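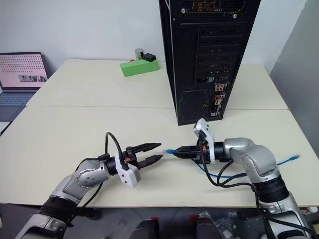 Vetcombe College
Workshop Computing, Unit 2: Wired connections at the desktop
Handout issued 10 October 2024

1. Scope

The unit covers the patch lead, the network port on the rear of a tower computer, and the order of work when connecting one to the other. Fixed cabling behind the wall outlet is dealt with in the March block. Students should have read the Mallidel notes on cable categories before the practical.

2. The lead

A patch lead is a short length of twisted-pair cable with a plug at each end. The plug is an eight-position modular connector, commonly called RJ45. The eight conductors are arranged as four pairs, and each pair is twisted along the length of the cable to reduce interference from its neighbours. In a straight-through lead the wiring order is the same at both ends, so either end may go into the computer.

The jacket colour carries no electrical meaning. Many sites use it to mark the purpose of a lead, and the scheme differs from site to site. On the benches for this unit the network lead is blue.

Parts of the plug:

Body. A moulded shell, often clear, through which the conductor colours can be checked before use.
Contacts. Eight metal blades on the face opposite the latch.
Latch. A sprung tab that holds the plug in the port. It is the part most often broken.
Boot. A sleeve fitted on some leads behind the body. It limits bending where the cable leaves the plug and may shield the latch.

3. The rear panel

On a standard tower case the motherboard connectors are grouped in one block, the I/O panel. The expansion slot covers form a separate group. A network port may be found in either place: on the I/O panel if the adapter is built into the motherboard, or in a slot if a card has been fitted. Where both are present, establish which one is enabled before connecting the lead.

Do not identify a port by its position relative to the table. Some cases mount the motherboard the other way up, and a tower may have been laid on its side. Identify it by shape and by the eight contacts inside. A telephone-type plug is narrower and will enter a network port without making a proper connection.

Turn the tower so that the rear panel faces you. Vent grilles are to be left clear at all times, and leads are not to be routed across them.

4. Handling

Hold the lead by the plug body. Do not pull on the jacket. Lay the lead on the table in an open curve, with no bend tighter than 40 mm in radius, and keep the far plug on the table surface where it can be reached. A plug hanging over the edge puts its weight on the cable and may strike the floor.

Inspect both ends before insertion. Reject the lead if the latch is missing, if any contact stands out of line, or if the jacket has drawn back from the plug and left the pairs exposed. Rejected leads go in the Kwak tray, tagged with the bench number.
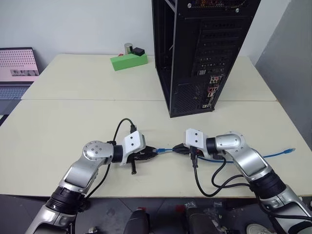
5. Procedure

Step 1. Check that the lead reaches from the port to the outlet with up to 600 mm to spare.
Step 2. Align the latch of the plug with the notch in the port.
Step 3. Push the plug in squarely until the latch clicks.
Step 4. Pull gently on the plug body. It should not move out of the port.
Step 5. Connect the far end to the outlet or switch in the same way.
Step 6. Power the computer and observe the link light beside the port, if one is fitted.

To remove a plug, press the latch fully against the body and withdraw in a straight line. If it resists, press again. Do not rock it from side to side.

6. Recording

Enter the result on the Planamov sheet, one line per connection. Record the bench, the port used, the condition of both plugs and the state of the link light. Where there is no link, substitute a known good lead before altering any setting on the computer, and note the substitution.

7. Reading for the next session

Mallidel notes, section 12, on testing leads for continuity and crossed pairs.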